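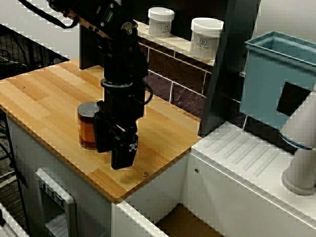 Station 2, black arm at the low hover position beside the can. White arm at right not part of this ticket.

Ticket: gripper stops short / touches off-center on upright can
Cell: Kendby bench cell, station 2
Opened by: Fiorella Ferri
Assigned to: Fiachra Corrigan
Priority: normal
Status: closed, one follow-up open

Problem as reported

The black arm approaches an upright can on the wood top and comes down to the right of it. The fingers should close with the can in the middle of the opening. On bad cycles the inner finger lands on the side wall of the can or comes down on the lid rim, and the arm trips on force limit. After a trip the arm has to be backed off by hand in jog mode. Cycles right after startup are fine. The fault starts later in the shift and gets more frequent. No error code other than the force limit trip.

Fiorella's notes from the floor: the miss is always toward the right side of the table. Changing the can does not change anything. Restarting the controller clears it for a while.

Log

08:10 Corrigan. Read the controller history. Force limit trips are all in the last segment of the approach, none during lift or place. Joint temperatures normal. Supply voltage normal. No dropped packets on the gripper bus.

08:25 Corrigan. Ran the hover test. Arm goes to the low hover pose next to the can, fingertips just over the wood, and holds there. Measured the gap from fingertip to table with feeler gauges. Repeated after each of 5 homing cycles. Height repeats inside the tolerance on the Celtora sheet. Vertical axis is not the problem. Did not touch the Z offset.

08:50 Corrigan. Same test for side position, using a square against the finger. Position is good on the first reading and walks to the right as the wrist is exercised. After 9 full wrist rotations it had moved 4 mm. Homing does not bring it back. Restart does, which agrees with the floor notes, as the marker check only runs on startup.

09:05 Corrigan. Two candidates: encoder slip in the wrist joint, or something mechanical moving below the wrist. Encoder counts returned to the same value each time with the gripper in a different place. That points below the encoder.

09:20 Corrigan. Servo power off, lockout on. Supported the gripper by hand and checked for play at the collar between the upper arm and the gripper assembly. Small rotation felt in the clamp. Collar screws not at torque. Two turned with finger pressure on the key. Witness marks on the screws no longer lined up.

09:40 Ferri. Asked whether the cable could be doing it. The loop on the right side of the wrist was dressed again during the December service, and she thinks it is stiffer than before.

09:55 Corrigan. Checked. With the wrist turned to its far limit the loop pulls tight and puts a side load on the gripper assembly. It was tied too short. With a tight collar this might have done nothing. With a loose collar it turns the gripper a little on every rotation. Both need fixing.

10:15 Corrigan. Work done:
Removed collar screws one at a time, cleaned threads, refitted with medium thread locker. Tightened in a cross pattern in two passes to the value on the Celtora sheet. New witness marks in yellow paint pen.
Cut the tie nearest the wrist and let out cable until the loop stays slack at both wrist limits. New tie placed on the housing, not on the bracket. Loop does not touch the gripper at any wrist angle.
Checked the thick cable that goes up from the arm for tension through full travel. No change needed.

10:50 Corrigan. Marker check. The square marker on the lower finger is what the startup routine uses to find the gripper. Cleaned it with a dry cloth. Corners flat, no lifting. Ran the routine three times with matching results. Saved as the new tool offset and kept the old file with the suffix _old.

11:05 Corrigan. First grasp test failed. Trip on approach, same as before. Found the cell program was still loading the old offset from the Hamdan recipe folder and ignoring the one just saved. The recipe has its own copy of the tool file. Replaced that copy. Second grasp test passed.

11:20 Corrigan. Started a soak run at normal speed, same can, pick and replace. White arm parked and disabled for the whole run so that its motion planner would not hold station 2 in wait.

15:40 Ferri. Soak run finished, 2,000 cycles, no force limit trips. Side position checked with the square at the end, no movement I can read. Witness marks in line.

15:50 Corrigan. Accepted. White arm enabled again, cell returned to the floor.

Root cause

Collar screws under torque below the wrist, with side load from a cable loop tied too short. The gripper turned in the collar a little at a time. The controller could not see it because the encoder sits above the collar.

Checks for the next person with this symptom

1. Before changing any offset, compare side position before and after a set of wrist rotations. If it walks and the encoder does not, go to the collar.
2. Lock out before putting hands on the gripper.
3. Look at the witness marks. Yellow is current. Any white paint left on the screws is from the earlier service and means nothing now.
4. Turn the wrist to both limits and look at the cable loop.
5. After a new tool offset, replace the copy in the recipe folder too. Saving it on the controller alone will not change what the cell program loads.

Follow-up

Open: have the cell program read the tool file from one location. Request sent to Nandent, who maintain the recipe loader. No date from them yet. Until then step 5 stays in the station procedure.

Closed: torque check on the collar added to the monthly sheet for station 2. Ferri to add the same line for the white arm after its collar type is confirmed.

Parts used: thread locker, two cable ties. Nothing taken from spares stock.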